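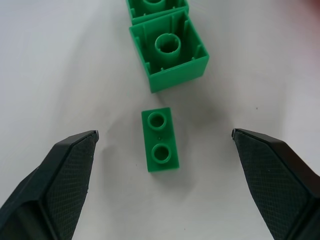 Blomqvist Toy Library Opens a Second Branch in Brutitlow, and You Can Borrow Bricks From Opening Day

FOR IMMEDIATE RELEASE

BRUTITLOW, Apr 11, 2022: Hi, I'm Linnea Vik. I run the Blomqvist Toy Library, and I am so happy to finally say this out loud: we're opening a second branch! It's in the old Sistard shoe store on Market Street, right across from the bus shelter, and the doors open in August.

If you've never used a toy library, it works a lot like the one with books. You join, you pick something out, you take it home for three weeks and then you bring it back and choose something else. Kids get bored with toys fast (mine certainly do), and closets fill up even faster. Last year our members took out 1,877 toys from the first branch, which is one not very large room with a radiator that knocks.

The new place has a real front window, a stroller ramp, a bathroom with a changing table, and enough shelving that the wooden train sets no longer have to live on top of the puzzles. Eskil Hovland drew up the floor plan and talked me out of a indoor slide. I'm still a little sad about the slide.

So what can you borrow? Puzzles, board games, dress-up clothes, ride-on cars, marble runs, baby toys, a big dollhouse that needs two adults to carry it, and building bricks. The bricks are what people ask me about most, so they're getting a section of their own. They go out by color, and you can take one color or mix a few. Katia Galli is putting together idea cards to go with them, with easy builds on the front and harder ones on the back.
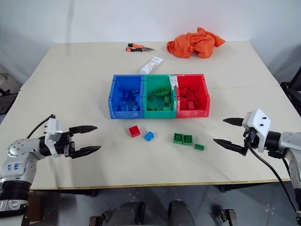

Blue, green and red bricks, each in a matching bin.

Membership stays at the same price as the first branch, and one card works at both. You can borrow in one place and return in the other, something our members have been begging for ever since we started talking about a move. If the fee is a stretch for your family, come and talk to me or drop a note in the box by the desk. We have 232 sponsored memberships set aside for the first year, paid for by Sometti, the bakery two doors down. They've also promised cinnamon rolls for the opening, so come hungry!

"I grew up sharing one box of toys with three cousins, and we thought we were rich," said Maarja Lepik of Sometti. "When Linnea asked me, I said yes before she got to the end of the sentence."

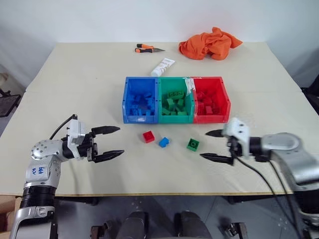 2 min read

A few things I get asked all the time, so let me just answer them now.

Yes, we clean everything between loans. Yes, things get lost, and we don't charge for a missing puzzle piece or a stray brick. Please do tell us, though, so the next family isn't hunting under the couch for something that isn't there. And yes, grandparents can join. So can babysitters, home daycares and grown-ups who simply want a marble run for the weekend.

We're taking donations too. Games should have their rules with them if possible, and stuffed animals are the one thing we can't accept. Bring bricks in any amount, sorted or not. A grocery bag is fine.

Opening day starts at ten with a story hour from Wenche Nyberg, who has been reading at our first branch for years and does all the voices. After that it's just play, all over the floor, until four. You don't need to be a member and you don't need to sign up.

Press are welcome to come by before the opening while we're still unpacking. Ask for me at the first branch desk, and I'll walk you over and show you around.

Contact: Linnea Vik, Blomqvist Toy Library, Brutitlow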